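Questions and Answers on the Akbridge Telephone Records Inquiry
Last changed: 15 March 2026

We wrote this page for residents who received a letter from the inquiry office, and for other persons who only heard about the matter and want to know if it concerns them. The answers are general. They do not replace the advice of a lawyer.

What is the inquiry looking into?
The inquiry examines how the town of Akbridge obtained call records of residents who had spoken at public hearings on the Kolldale bypass. The records show which number called which other number, at what time and for how long. They do not contain the words that were spoken. The inquiry must find out who asked for the records, on what legal ground, and who has read them afterward.

How many people are affected?
The town has handed over a list with 1,397 telephone numbers. Of these, 406 belong to persons who spoke or wrote to the town about the bypass. The other numbers belong to people who called them or were called by them. If your number is on the list, it does not mean that you were suspected of something.

I did not receive a letter. Can I still be on the list?
Yes, this is possible. Letters were sent in January to the addresses which the telephone companies had for each number. If you moved, or if the contract is in the name of your employer or a family member, the letter probably went to another place. You can ask us in writing to check a number. Please give the number, the period in which you used it, and a copy of one bill or contract.

What is the Rusnák report, and can I read it?
The Rusnák report is the first review of the case, made before the inquiry was opened. It came to the conclusion that the requests for records were signed correctly but that no judge had seen them. A public version can be read at the inquiry office and at the Kolldale library. Some names are covered in it.

What is "Hollow"?
Hollow is the name of the computer program in which the town kept the records. It allowed a user to search for one number and see all connected numbers. The access to Hollow has been closed for town staff. The inquiry holds one copy of the data, and this copy may be opened only when two members are present.

Must I give my phone to the inquiry?
No. The records came from the telephone companies and nothing was installed on your device, as far as we know today. If you believe that your phone itself was changed or infected, please write this in your statement and explain why you think so. We may then ask for your permission to have it examined. You can refuse, and your statement will be read in the same way.

How do I send a statement?
By post or at the counter of the inquiry office. A statement should not be longer than 600 words, but you can add documents to it. Write your name and a way to reach you on every page. Please send copies and keep the originals at home. Anonymous statements are accepted, only we cannot answer them.

May I bring old phones or papers in person?
Yes, at the counter, during opening hours. You will get a receipt with a number for each object. Without this receipt we cannot return the object to another person, also not to your husband or wife.
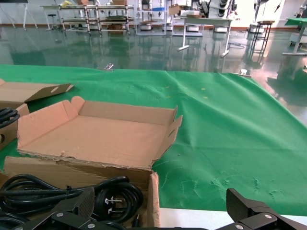
Will my statement be public?
Not without your consent. On the last page of the form you can choose if your name may be printed, if only the text may be printed, or neither. You can change your choice until the final report goes to the printer.

Can I get compensation?
The inquiry cannot award money. It can recommend that the town pays, but a claim must be made in court. Taking part in the inquiry does not take this right from you.

How long do I have to wait for an answer?
We confirm each letter within 7 working days. The check of a number takes longer, and we write to you again when it is finished.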